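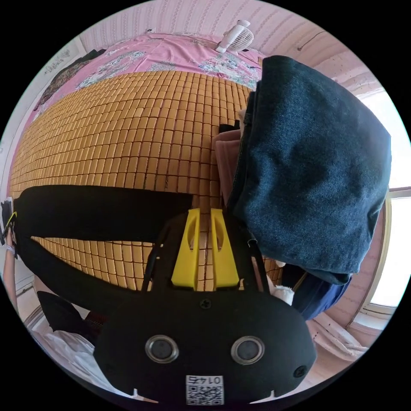 Anexo 1: esteira de bambu na cama, com o ventilador branco ao fundo.

Pedido nº 79 — Esteira Prerkley, peças que saem da posição
Aberto por: Yogesh Shakya
Estado: em análise
3 comentários

Boa tarde. Comprei a esteira na loja Clilow em dezembro, para usar por cima do lençol. O meu problema é o seguinte: quando dobro a roupa em cima da cama, algumas fileiras de peças ficam tortas e a esteira desliza para o lado da parede. As calças de ganga são o pior caso, porque são pesadas e eu puxo-as para dobrar.

O que já experimentei:
1. Virei a esteira ao contrário. Ficou igual.
2. Estiquei o lençol e prendi bem os cantos. Durou 4 dias.
3. Passei a dobrar só as peças leves em cima dela. Desliza menos, mas ainda desliza.
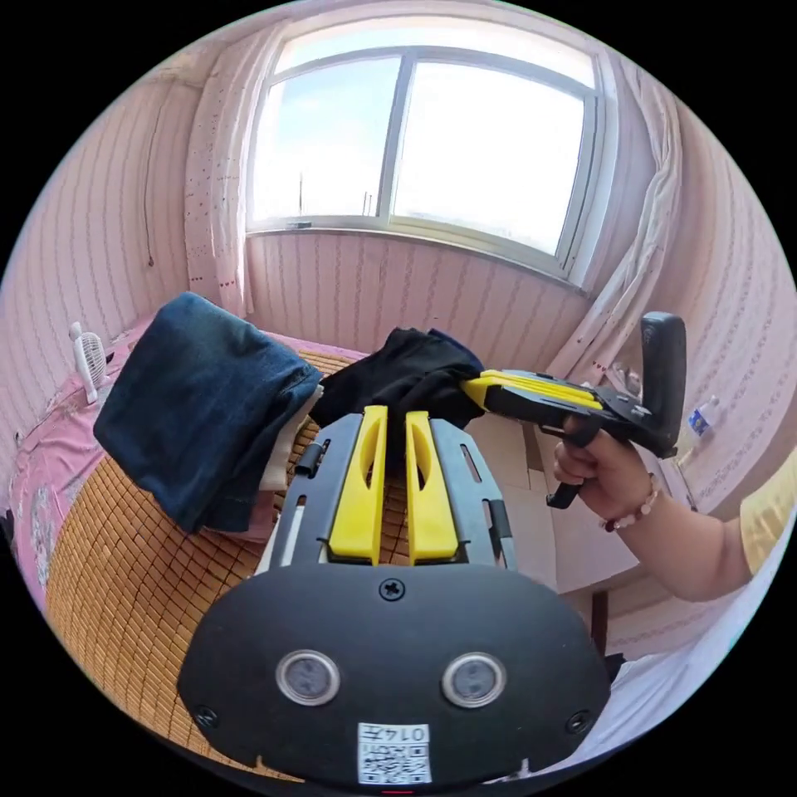 Na quarta-feira repeti o teste com as calças já dobradas e pousadas sem puxar, e a esteira não se mexeu. Penso então que o peso sozinho não é a causa — é o movimento de puxar. O lençol de baixo é bastante liso, talvez isto também ajude.

Peço que me digam se existe uma base antiderrapante para este modelo e se o fio entre as peças pode ser apertado em casa. Não desejo devolver a esteira, no verão é muito agradável. Posso responder por aqui depois das 18 horas.

Partilhas: 4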